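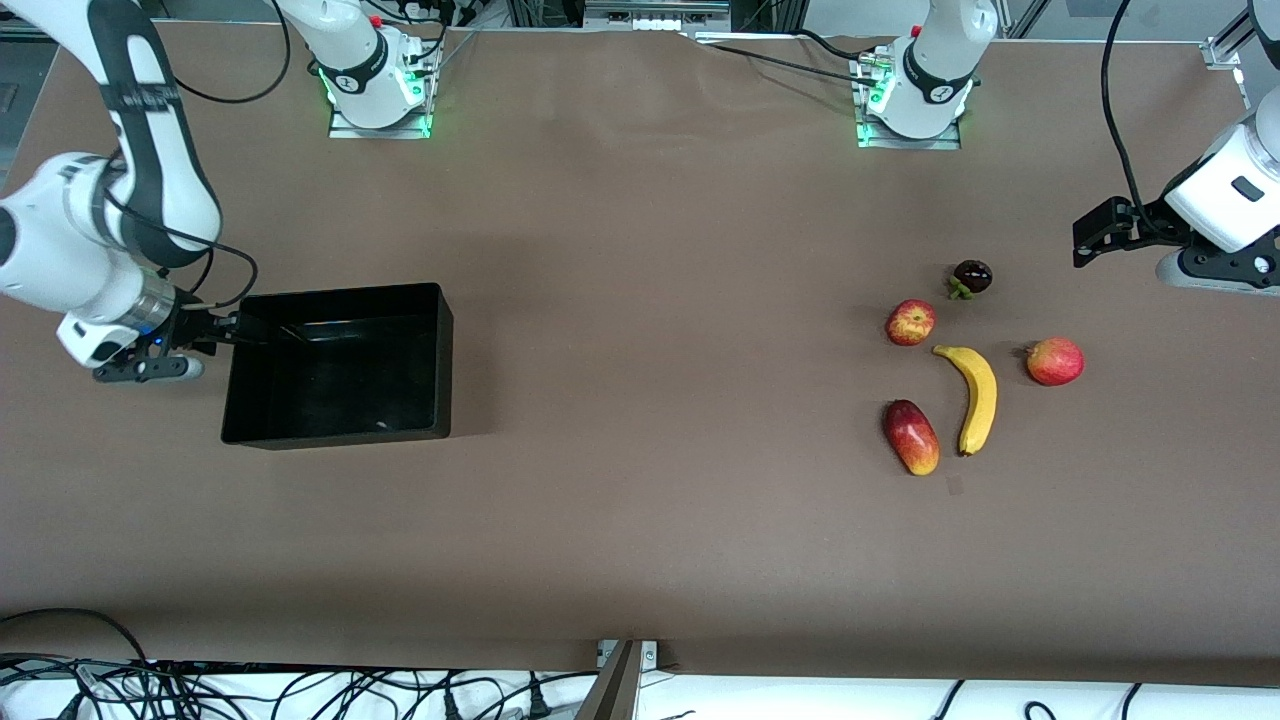
Sorting a fruit bowl before it turns

Fruit kept in a heap goes off from the bottom up. Once a week, tip everything out on to a clear table and go through it. It takes less time than boiling the kettle and making tea. I started doing this in July, when the kitchen was warm and a bowlful would hardly last four days.

What you need

A clear table
An empty plastic bin or tub, wide enough to get both hands in
A clean, dry tea towel
A damp cloth for the bowl

Step 1. Set out the table

Put the fruit down on one side and the empty bin on the other. Leave a gap between them. If the bin has been used for something else, wash it and dry it properly, corners included. Crumbs and old peel left in the corners will start mould on the next lot.

Step 2. Spread the fruit out

Keep it to a single layer. Turn each piece over and look at the underside and the stalk end. Press lightly with the thumb near the stalk. Don't squeeze the middle, as you will bruise it.

Step 3. Sort it

Firm and unmarked fruit goes in the bin. Anything soft but sound stays on the table to be eaten today or tomorrow. Bruised pieces can be cut up for stewing. Anything with mould on it goes straight to the compost.

Step 4. Fill the bin

Lower each piece in by hand. Dropping it even a short way leaves a mark that shows up a day later. Heavy fruit goes at the bottom, and stop at two layers. My own bin is a Prendia one and takes 12 apples without crowding.

Step 5. Wipe and put away

Wipe out the bowl, dry it with the towel and put the soft fruit back in it where people will see it. The bin goes somewhere cool and dark with no lid on. A larder floor is fine, or a shelf in the garage if it doesn't freeze.

Bananas

Keep them out of the bin. They ripen everything near them. Hang them up or leave them at the far end of the worktop.

Next page: Stewing bruised apples
Written by Athina Tsolakis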